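Category: Automation / Purchasing and quotes
Ticket 117 – Gripper fingers: print again or buy moulded?
Status: Open, waiting for budget holder
Opened by: Magdy Ramadan

Magdy Ramadan, 09:10
Good morning. I need a decision on fingers for the small arm in the Willus cell before the November order is closed. At present we print them ourselves. I have written down what I know so that purchasing can compare the offers without calling me each time.

The problem is as follows. The job is to pick soft flat goods, wallets and card holders mostly, from a soft base. The printed fingers hold these goods well enough, but the tips wear, and after some weeks the two sides do not meet in the same place. When this happens, a thin item turns in the grip. I change both fingers together, never one alone.

Purchasing desk, 09:48
Thank you Magdy. We have received two offers, from Sokol and from Armont. Please confirm which type of finger each one is for, the papers are not clear on our side.

Magdy Ramadan, 10:25
Confirmed as below.

Sokol: moulded finger, rigid, with a replaceable rubber tip. Price 900 for the starting set, including the adapter plate. The tips are sold separately later on.
Armont: filament only, same grade as we use today. Price 500 for the whole quantity, delivered in one shipment.

Please note these are different things. With Armont we continue to print, and somebody must have the printer free. With Sokol we stop printing, but we must measure the wrist again, as their adapter is thicker than ours. The thickness is not in the offer. I have asked for a drawing.

Purchasing desk, 11:02
Is it possible to take the cheaper offer now and Sokol next year?

Magdy Ramadan, 11:30
It is possible. My only worry is the printer. It is shared with the Kustska project and they have it booked most days until the end of the month. If they agree to give us the night hours, I have no objection to Armont.

Steps already tried, for the record:
- Printed with thicker walls. The finger was stronger but it closed late, so I returned to the old setting.
- Printed without the rectangular openings on the upper face. More material, longer print, no benefit that I could measure.
- Glued a strip of rubber on the tips. Good grip on leather, but the strip moved after a few days.
- Lowered the closing speed. This helped with thin items and I have left it so.

Purchasing desk, 13:15
Finance asks if the fingers are the true cause, or if it is the base material. They don't want to pay for fingers and then receive a second request for a new table.

Magdy Ramadan, 14:05
It is a fair question. I have looked at the base too. The tests are made on a white shaggy surface with long fibres, which is more difficult than a flat mat – the item sinks a little and the tips must go down between the fibres to get under the edge. I chose it on purpose, as the customer will have soft packing in the trays.

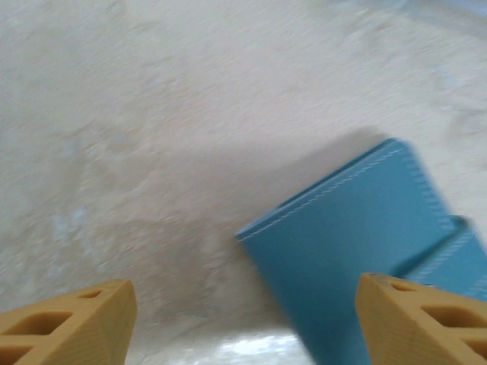 So I don't ask for a new table. I ask only for the fingers, and for one small line in the budget for spare tips if Sokol is chosen. Without that line we will be back to glue by spring.

On the wrist camera: it stays as it is and needs no money. The bracket fits both options, if the Sokol drawing agrees with what their salesman told me on the phone.

Purchasing desk, 14:40
Understood. We will hold both offers until the drawing arrives. Please send it to this ticket and not by private mail.

Magdy Ramadan, 15:20
I will do so. I have also written to the Kustska people about the night hours. They will answer after Saturday, when their own test is finished. Please do not close this ticket before then.

Related tickets
Willus cell: adapter plate, measuring before order
Shared printer: booking rules for night hours
Sokol: request for drawing and spare tip prices
Filament storage and drying box

Contact the automation desk | Back to top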